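Marketing & Sponsorship board > Sport and brands
Thread: Small club, one big result, and now a sponsor wants to use it for free

wenche_d
Posted 03/05/2019

Hello all. I am helping with the communication of a rowing club in Malstead. English is my third language so please be patient with me.

Our member Salamatu Ansah won the single sculls at the Edinbridge regatta in February. For us it is very big, we are a club with 167 members and before this the local paper did not write one line about us. The same evening a drinks company, Nikix, put a post on their page with her name, her race time and their bottle next to the text "We knew you could do it". They have never given her or the club anything. No money, no bottles, not even an email.

The post has 1,102 shares now. My question is two questions. Is it allowed? And if it is allowed, do we answer in public or do we write to them quietly?

Wenche Dahlgren

oarsandends
Well done to Salamatu first of all.

Did they use her photo, or only the name? It matters a lot. If there was a photo, who took it?

wenche_d
Only name and time, no photo. But the colours of the background are our club colours, dark green with a yellow stripe. I do not believe in such an accident.

pitchside_mo
I'm going to be the unpopular one. It's a congratulation. Companies congratulate people all day long. If a bakery puts "well done Salamatu" in the window, do you send the bakery a bill? You had no coverage before and now you have a thousand shares. I would say thank you and ask them for a meeting.

wenche_d
The bakery does not put a loaf beside her name and say "we knew". With "we knew" the reader understands that they were with her from the start. This is the part which disturbs me, and her too. She paid her own travel for three seasons.

Also there is a practical problem that I forgot to write. We have a real sponsor. Boateng, the tyre shop, gives us money for the boat trailer every year, and he called me and asked why we have now a drinks partner and he was not told. I had to explain to him that we have not. It was not a pleasant call.

T_Lindqvist_77
That last point is your strongest one. Put it first in your letter. A confused existing sponsor is a thing you can show, with a date and a phone call. "It disturbs us" is true, but a marketing department will not do anything with it.

As to whether it is allowed, it depends on the country and I am not a lawyer. Where I live, using a name to suggest that somebody endorses your product can be a problem even without a photo. Your national federation maybe has a person for these matters. Ask them before you post anything in public.
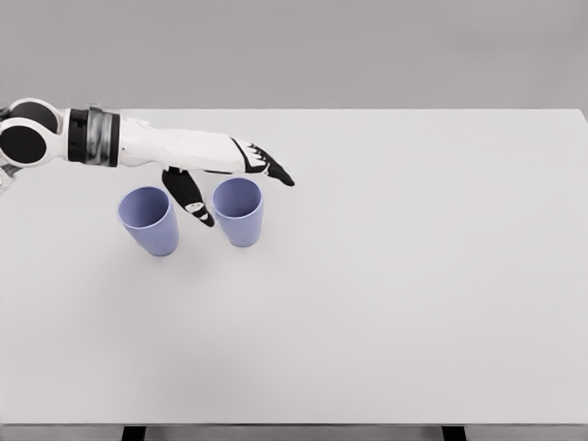
Robot arm over two lavender cups, computer render

pitchside_mo
Federation will take six weeks to reply, by which time the post is on page nine of their feed and this is a fight over nothing. I still say take the meeting. The worst result is they say no.

oarsandends
No, the worst result is that they say yes, send you a box of bottles worth very little and then have a "partnership" they can print everywhere. We had that at our club. 25 bottles, and our logo was on their site for two years. Read what you sign, Wenche.

wenche_d
Thank you, I did not think of this.

@pitchside_mo I understand your opinion, and a part of our board thinks the same as you. But I asked Salamatu what she wants, and she wants that the post is changed or removed. She does not drink it, she says it is too sweet. For me her wish decides.

pitchside_mo
Fair enough, if she has said no then it's no. You could have put that in the first post though!

T_Lindqvist_77
Then keep the letter short. Who you are, what they posted, that there is no agreement between them and her or the club, that an existing sponsor was confused by it, what you want changed and by when. Keep a screenshot with the date visible before you send. Be polite. The person who made the post is probably young and was told to be quick.

wenche_d
I have sent it this morning, 13 lines. I gave them one week. The screenshot is saved in two places.

wenche_d
Update. They answered the next day. They have taken away the bottle and "we knew you could do it", and now the post says only congratulations. No apology, but they asked if Salamatu would be "open for a conversation about next season". She is thinking. I have phoned to Boateng and told him before he could read it somewhere.

oarsandends
Good result. If she does talk to them, ask for travel costs in money, and paid in advance.

pitchside_mo
So there is a meeting after all :)

wenche_d
There is maybe a meeting. I will write here if it becomes one.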